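Clastport Manipulation Lab
Equipment planning meeting – minutes
8 February 2020, upstairs meeting room

Present: Erasto Mosoti (chair), Niamh Horgan (minutes), bench group, purchasing
The minutes of the October meeting were accepted with one change: the Woron quote was for a single set of fingers, where the minutes said a pair of sets.

1. Packing table
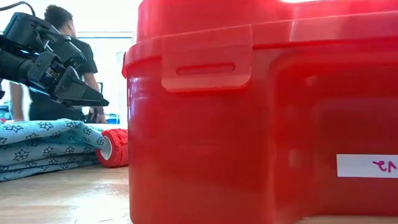
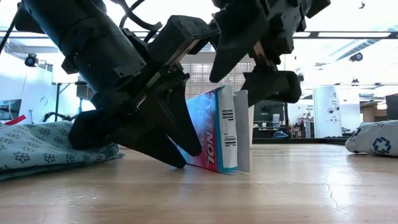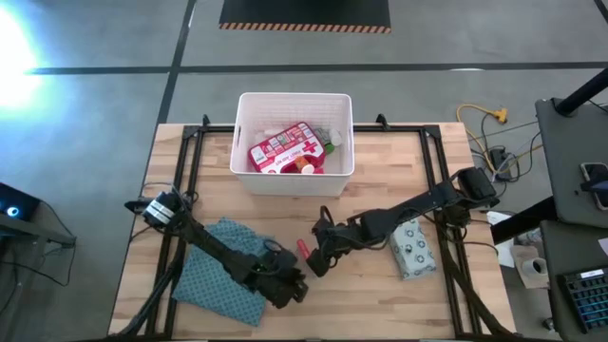 The question carried over from October was whether to buy a second two-arm table this budget year or put the money into the one we have. Erasto said a second table can't be paid for from the current line even if nothing else is bought, and that he would sooner see the existing one fixed up first. Niamh had a list from the bench group. Top of it was cable routing. The thick bundles from both arms come over the near corners of the frame, right where people step in to reset the basket and the first aid kit. The group wants covered channels along the side rails and a floor cover for the yellow extension cord on the far side. Ó Riain quoted $545 for channel, brackets and fitting. The floor cover is not in that quote and will be priced separately. Approved, subject to the fitting being done on a day when no sessions are booked.

Glare off the tabletop was the other complaint. It is worst on the glossy wood between the arms and the near edge. Window film was suggested and turned down, as the building office has to approve anything put on the glass and took months over the last request. A matte mat cut to fit inside the rails was preferred. Niamh to get a sample and try it with cartons and the printed cloth before a full piece is ordered. If the mat bunches up under the cloth, we go back to looking at the film.

2. Gripper fingers

The spare set has been used up and there are none on the shelf. Woron's price is $847 per set, unchanged from October. Wenham sells a molded finger that is cheaper but needs an adapter plate, and we would be the ones making the plate. Bench group is against it – the shop already has a backlog and the tips would sit lower than the current ones, so every saved home position would need to be checked again.

Agreed to order one Woron set now. Erasto will ask Wenham if they would lend a pair so we can measure them. No purchase from Wenham until that is done.

Purchasing asked how long a set lasts. We don't have a good answer. The log records when fingers were changed but not how many hours they had run. Starting with the new set, hours will be written down at each change, and tips will be inspected every 100 hours. Niamh will add a column to the log.

3. Consumables and props

The props line for the year is $700. It covers cartons, first aid items, tissue packs, rolls, storage boxes and anything else the arms handle. Last year these were bought on personal cards and claimed back, and two claims were held up over missing receipts. From now on, orders go through purchasing once a month. Small replacements can still be picked up locally with a receipt.

Some discussion of cartons. They get crushed at the corners and the flaps stop closing, so they are used up faster than anything else on the list. Bench group asked to keep spares flat in the cabinet. Agreed.

Request for more printed cloths in different weights. Deferred to the next meeting. Erasto would like to see a written list of which tasks use them.

4. Service contract

Wenham's offer to service the arms was read out. It includes one visit a year and phone support. Parts are extra, and the offer doesn't say who pays travel. Erasto to ask. No decision.

5. Actions

Erasto – place Woron order; write to Wenham about the loan and about travel costs.
Niamh – mat sample; log column; price for floor cord cover; tell Ó Riain which days are free.
Purchasing – set up the monthly props order and send the form to the bench group.

Next meeting to be set once the Ó Riain fitting date is known.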